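Notes for Unit 4: Looking After the Hand-Held Grippers

Okay, so last time we got through calibration and I promised we'd spend a whole session on upkeep. These notes are what I'll be talking from, plus a few things I always forget to say out loud. Bring them with you, scribble on them, spill coffee on them, I don't mind.

We're working on the paired hand-held units only. The bench arm in the Fakhoury lab has its own handout and its own habits, and I don't want you mixing the two up (somebody does every term, and I've done it too).

Before you pick anything up

Sign the unit out in the Roltus log. Write the number on the tag, the time, and anything odd you notice. "Feels stiff" is a perfectly good note! I would much rather read ten vague notes than find a blank line and a gripper that won't close.

Put on cotton gloves if you're going to be handling the pads or anywhere near the lens. Skin oil on a lens gives you a soft smudge that you'll swear is a focus problem, and then you'll lose an afternoon to it like I did back in May.

1. Fingers and pads

Open the fingers all the way and look at the inner faces first. The ribs on the pads fill up with dust and lint, and once they're packed flat the pad starts letting go of smooth parts. Use the dry brush, going along the ribs. If that doesn't do it, a cloth barely damp with water, then leave the fingers open until the pads are dry. No alcohol on the pads, please. It's fine on the metal.

Now wiggle each finger side to side. A tiny bit of play is normal. If one moves a lot more than the other, snug up the two screws at its base, a little on one, then a little on the other, and check again.

2. Travel

Squeeze slowly from open to closed and watch the readout. You want a smooth climb with no jumps. Ours should read 1469 at full open, and I'm happy with anything within 4 counts of that. If you're further out, go back to the Unit 3 notes and redo the zero before you touch any hardware. Most "broken" grippers in this course have been grippers with a bad zero.

Then do it again fast. I ask for 100 squeezes after any repair, and yes, your hand will get tired. Swap with your partner halfway.

3. Cable

Run your fingers down the whole length, starting at the plug. You're feeling for flat spots and kinks. The cable needs a loose loop where it leaves the body, with enough slack that you can turn your wrist right over and not feel a tug. The Dirnero clips are good for holding it, but clip it to your sleeve and leave the strain relief alone.

4. Pick check with real parts

Last thing before a unit goes back: put it to work on an actual table with actual clutter. I like motors for this because they're heavy for their size and the sides are round, so a tired pad shows itself pretty quickly. Throw in something flat and something light as well. A patterned cloth is welcome, because you'll be tracking against busy backgrounds in Unit 5 anyway. Work both units over the same table, one in each hand, and keep an eye on where your second cable is hanging while you concentrate on the first.

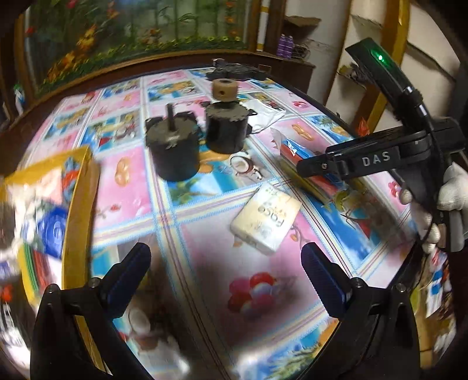 5. Putting it away

Fingers open, cable in a big lazy coil, lens cap on. Back in the Gumton case with the tag facing up so the next person can read it. Close out the line in the log, including the open reading from step 2.

For next time

Do the full routine once with your partner and bring me your readings, slow and fast. Allow about 2 hours for your first go. Also have a think about this one: your slow squeeze looks lovely, but the fast one has a jump in the middle, always at the same spot. Where would you look first, and what would you check before getting out a screwdriver?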